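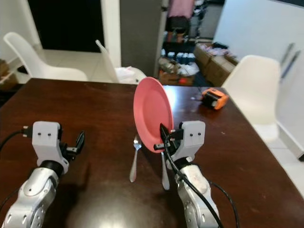 Credit: Vesela Hodžić, Barasa project. Figure 2. Plate task, right gripper closed on the lower rim and the left one open.

Home | Papers | Data | People | Contact
Filed under: Robot learning, Teaching by demonstration
Last updated June 15, 2021

4. Collecting the demonstrations

I'll start with the plate, which gave us more grief than everything else on the table put together (and taught us the most, so I shouldn't complain). The policy we trained in the Barasa project learns only from recorded examples. A person drives both arms, we log what the arms do and what the head camera sees, and later the network tries to copy it. So whatever habits the driver has, the network picks up too, good and bad. I was the driver for most of this set, with Tetteh Dogbe taking over when my wrists got tired, and you can tell our recordings apart after a few seconds. I tend to creep up on a thing. Tetteh goes straight at it.

We recorded 40 demonstrations per task and kept every one that ended the way the task sheet said it should. For the plate we threw out 13 and recorded those again. Most of the bad ones were my fault - I'd pinch the rim too near its edge, start to lift, and the plate would swing round in the fingers. Holding it upright on its edge is a fussy position for a two-finger gripper, and with a fork on one side of it and a knife on the other there isn't much room to fix a poor grasp. In Figure 2 the knife is partly tucked under the right fingers, a spot I would call tight. I could have moved the silverware farther out and had a much easier day! But people don't set tables that way, and a model that has only seen roomy tables gets lost on a crowded one.

4.1 What we left alone

I went back and forth on this part. Our first plan was to clear the view: plain background, nothing on the table but the task objects, chairs pushed out of sight. We dropped it. The tape measure at the far right of the table in Figure 2 has nothing to do with plates, and neither do the white chairs or the shoe rack behind them, and I wanted all of that in the data. The glare on the tabletop stayed as well. It sits between the two forearms, right where you'd like the camera to see clearly, and for a while I was sure it would ruin the training. It did no harm that we could measure, though we only ran the comparison on the plate task, so please don't lean on that too hard.

Start positions were another matter. If you let a driver put the objects back by hand after each take, they drift into the same comfortable spots (mine end up close to me, every time). Bheki Engelbrecht wrote a short script, Clikix, that reads out a new start position before each take, and we followed it even when it asked for something silly. It also keeps the notes: who drove, which arm led, whether we stopped early. A take had a limit of two minutes. Very few got anywhere near it.

4.2 Bowl and cup

The second task uses a bowl and a cup standing close together. I expected it to be a rest after the plate, and in one way it was, since both things stand up on their own. The trouble is color. A white bowl against pale wood gives you a soft outline, while the little black cup next to it is easy to find but deep and dark inside, so the head camera alone tells you very little about where the fingers should go once they are close. A wide, shallow rim and a narrow base also want very different approaches, and they're near enough to each other that a lazy path to the one farther back risks bumping the bowl. I drove these slowly, with the gripper open well before it got there. 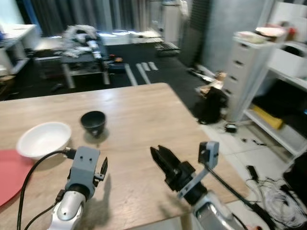

Kendra Kowalchuk wrote back on our draft that slow driving was a mistake here, and that she would rather have 10 quick, slightly messy takes than a full set of careful ones, because a network trained on a hesitant driver learns to hesitate. She has a point. When we looked at the bowl and cup runs, the trained policy paused above the table in much the same way I do, for no reason the task gave it.

I don't think speed is the whole story, though. Tetteh's takes were faster, and a policy trained on his alone was quicker and also clumsier around the bowl. What helped was cutting the dead time out of my recordings, meaning any stretch where neither arm moved, and leaving the rest as driven. We used the trimmed set for all the results in Section 5. The untrimmed one is kept beside it under the name Mernon, with the notes from Clikix, in case someone wants to check how much of the pausing came from me.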